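Search this site
Enter keyword
Craft Corner > Galleries > Whiteboards and desk bits

Hello and welcome to the whiteboard gallery! I've been tidying up my pages (long overdue — the old ones took ages to load) and this lot finally has a spot of its own. I do love a small whiteboard. I keep one by the kettle for shopping and one on my desk for everything I'd otherwise forget, and I've gone through 2 packs of pens since November, so they do get used.

My favourites are the plain ones with a thin edge, like the one in this gallery. They sit nicely on a table, you can get at them from any side, and they go away behind a bookcase when you've finished.
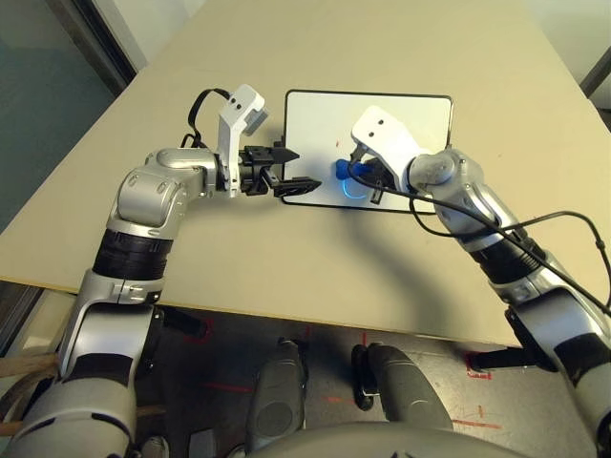

White board with a black rim and rounded corners, on the beige table. Spot the little red mark, and the bright blue bit!

Vasanthi Weerasinghe wrote to ask how I get old pen off mine. A barely damp cloth first, then a dry one, and if a mark won't budge I scribble over it with a fresh pen and wipe straight away. It works nine times out of ten (the tenth time I just write round it).

Dae-han Yook, your note about the Brolen boards got to me — thank you! I haven't tried one yet, but the 70 cm size sounds perfect for the hall.

Gallery last updated 17/04/2020. More boards to come once I've sorted the pens drawer.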